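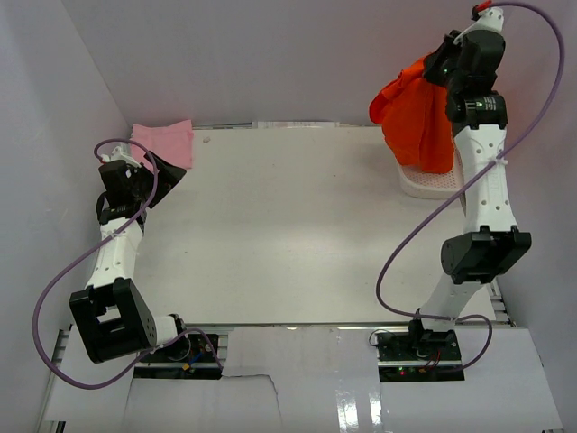
Slide 1. Good evening, say thanks to Rekha Malhotra for the invitation and for the two big pots. Talk is on dried beans, from the bag to the plate. Ask who cooked beans from dry in the last month. Wait for the hands.

Slide 2. Where I come from in this. I cooked lunch at the Pralloron canteen, and in December we served 1528 bowls of bean soup. Most of my mistakes I made there, so tonight I can show them for free. (Pause for laugh, if there is one.)

Slide 3. Buying. Old beans are the first problem. They look fine in the bag, but after two hours in the pot they still have a hard center. Look for a packing date, and buy in a shop where the bags move fast. At home I write the month on the jar with a pencil and tape.
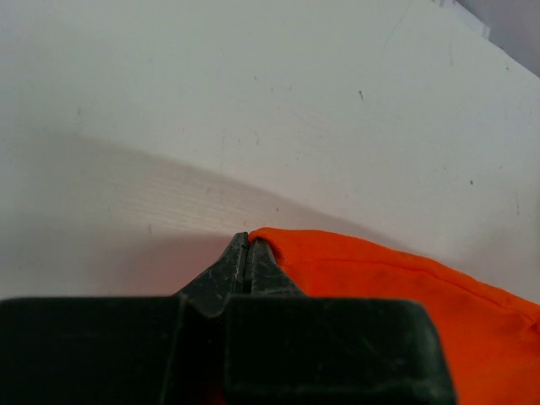
*Gripper with its two fingers nearly touching at the tips.*

Slide 4. Soaking. For each 100 grams of beans, one teaspoon of salt is too much, I say this every time and still somebody does it. My amount for the big pot:

- 2000 g dried white beans
- cold water, enough to stand a hand above the beans
- 2 tablespoons fine salt

Leave overnight. Yes, salt in the soaking water. Many people learned that salt makes the skin hard, I learned it also from my aunt. Pass the two bowls around now, salted and unsalted, and let people press a bean between the fingers. Do not talk while they do this.
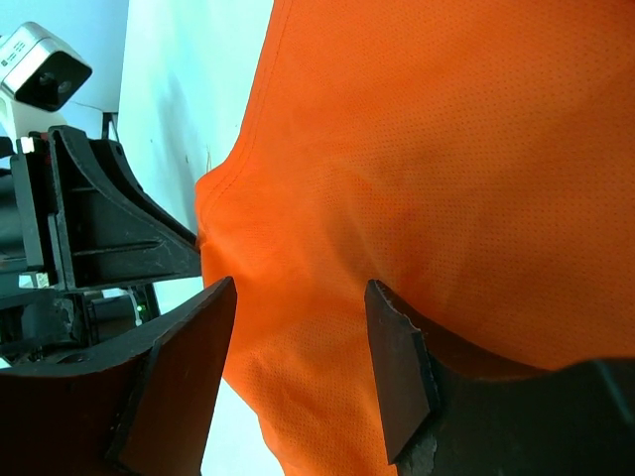 Slide 5. Cooking. Drain, rinse, fresh water, bring to a full boil for ten minutes. For red kidney beans this step is not optional, please say it slowly and say it again. A slow cooker alone does not get hot enough for them. After that, turn the heat down until the surface only moves a little. Hard boiling breaks the skins.

What goes in at the start: bay leaf, half an onion, a spoon of oil. What waits until the beans are soft: tomato, vinegar, lemon. Acid keeps the beans firm – this is useful for salad, but annoying for soup.

Slide 6. How to know they are ready. Taste five beans, from different places in the pot. If one is chalky, all of them go on cooking.
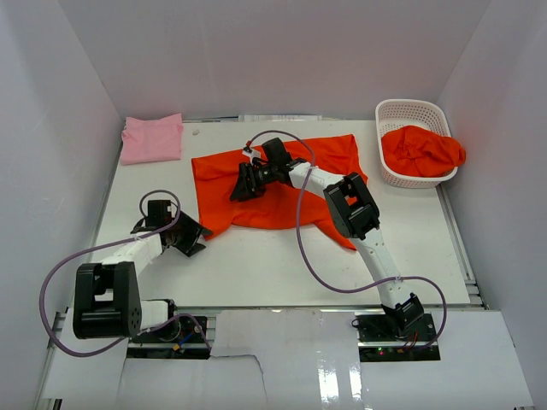 Slide 7. Keeping. Let the beans cool in a shallow dish, in their own liquid, and put them in the fridge within two hours. Three days there, or freeze flat in bags. The liquid is good for soup, and Ronaldo Vasconcelos uses it in place of stock for rice. If he is in the room, ask him to tell how much.

Slide 8. Questions. Probably somebody asks on pressure cookers: I soak also for these, and I never fill above half. If they ask on baking soda, a small pinch in hard water, more than this tastes of soap. Recipe sheets are on the table by the door, and the pots should come back to Rekha washed.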